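Thread on the wheel bearing job, in case it helps anyone with the same noise. Posting it in pieces as I get time. 2019-02-25

1/ Car is a front-wheel-drive hatchback, automatic, bought used. Never had a bearing done as far as the paperwork shows. The hum started at highway speed and got louder over the winter.

2/ First guess was tires. The rears were cupped on the inside edge, so I rotated them front to back. The noise didn't move. That took tires off the list for me.

3/ Next was the swerve test on an empty road. Steady speed, gentle left, gentle right. Louder turning left, nearly gone turning right. On this car that pointed to the right front.

4/ Jacked it up, hands at 12 and 6, no play at all. Lots of people stop there and say the bearing is fine. Mine had no play and still growled when I spun the wheel with my fingers on the coil spring. Feel the spring, it picks up the roughness better than your ear does.

5/ Got a quote from the shop in Brendlow. $424 for one side, parts and labor, and they wanted the car for 2 days. Fair price for a press-in bearing. I had the tools and a free weekend so I did it myself.

6/ Ordered a Zamow bearing and a new snap ring. The axle nut came separately. Do not reuse the axle nut. It's staked and the old one will not hold right.

7/ Took a break about here.

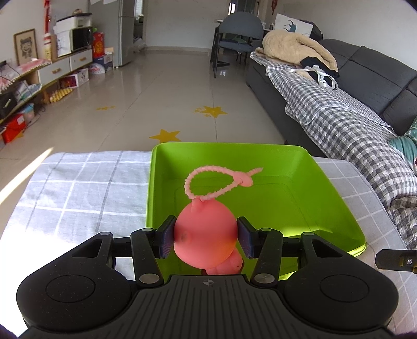
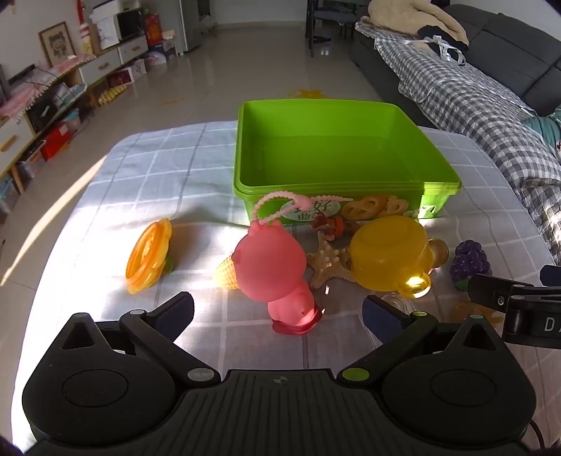
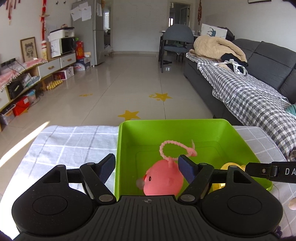

Pink toy in the first and last, green box in the middle one.

8/ Back to it. Axle nut came off with a breaker bar and a pipe. Crack it loose with the wheel on the ground and someone on the brake. I forgot the first time and had to put the wheel back on.

9/ The lower ball joint was the worst part. Penetrating oil overnight, then a few hits on the side of the knuckle where the taper sits. It dropped on the fourth hit. I didn't use a pickle fork, the boot was still good and I wanted to keep it.

10/ Knuckle on the bench. Hub pressed out and took the inner race with it, like they usually do. I ground a flat in the race, stopped short of the hub, and split it with a cold chisel. Wear eye protection for that.

11/ Snap ring was rusted in. It came out in two pieces. Cleaned the groove with a pick and a wire brush before anything new went near it.

12/ Press is a 20 ton Clonov, the basic bottle jack type. Push on the outer race when the bearing goes into the knuckle. Support the inner race when the hub goes into the bearing. Get that backwards and you load the balls and ruin a new bearing before it turns once.

13/ One side of this bearing has the magnetic ring for the ABS sensor. It goes toward the sensor. Keep it away from magnets – that includes the magnetic parts tray, which is where I nearly set it down.

14/ Someone asked why I didn't just buy a loaded knuckle. I looked. Won had one listed but it was for the other brake size, and the caliper bracket holes don't line up. Check your rotor diameter before you order one.

15/ Back together, new nut torqued to spec and staked. Brake hose not twisted, sensor wire back in both clips. No ABS light on startup.

16/ First drive was quiet. I can hear the radio at a normal volume again. Still a little tire noise from those cupped ones but that's a different sound and it will go away with the tires.

17/ Trip meter says 2,272 miles since the last oil change, so that can wait. Left side bearing is smooth for now. I'll spin it again when I swap the tires.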